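Bukness Cell

The Bukness cell is a tabletop group of robot arms used for handling laboratory glassware and small household goods. It was assembled by Vendeo on a table supplied by Overgaard, and runs on Jundura, a scheduling program whose error messages are admired for their brevity. Most of what has been written about the cell concerns its upkeep, which takes up more of the day than its work does.

Setup

The arms are bolted down at the edges of a brown tabletop and share the space in the middle, an arrangement that calls for good manners or good software. Each arm is homed separately before any two are allowed to move together. A glassware task is then run at reduced speed, with one arm holding a vessel and another working at the rack.

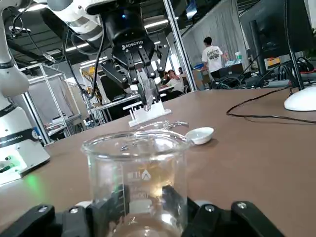 A beaker held in one gripper while a second arm holds a test tube at the rack.

Grip force is set per object. The value for beakers was reached by cautious increases, the value for test tubes by a less cautious route and a broom.

Cabling

Cables are the cell's most frequent complaint. The line to each wrist is left slack so that the joints can turn fully, and slack will catch on anything it can reach. The maintenance sheet asks for a cable check every 300 cycles and a full inspection of connectors every 2000. Fault 1264, "motion stopped," covers a snagged cable, a loose plug and several other things Jundura prefers not to discuss. 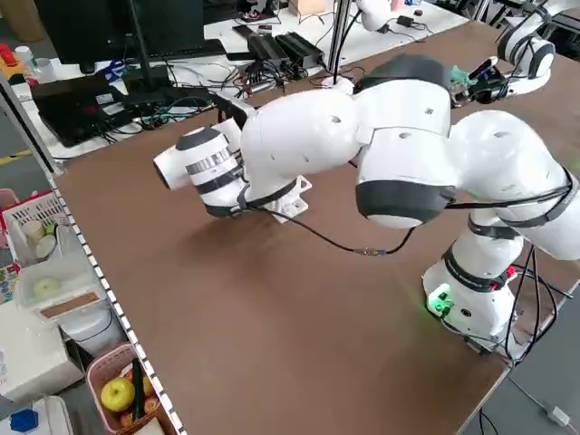 An arm at the table edge, with an inline connector in the slack of its wrist cable.

Calibration

Wrist cameras are recalibrated in the morning and after any finger change. The procedure has 17 steps, of which the longest is finding the right hex key. Finger screws are tightened first, as a loose pad shifts the grasp point and the software will blame the camera. A check is then made over known objects, usually a rack and a pair of tongs, whose bright metal handles give the vision system something to be wrong about.
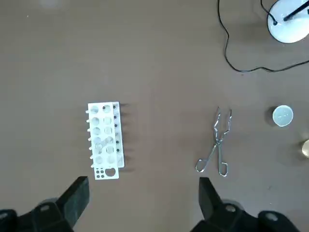

Wrist camera view of a test tube rack and crucible tongs, with the gripper fingers at bottom.

If the check fails twice, the arm is homed again and the procedure restarts from step one. The manual recommends patience at this point and leaves the rest of the page blank for notes.

See also: Jundura fault codes; Overgaard tables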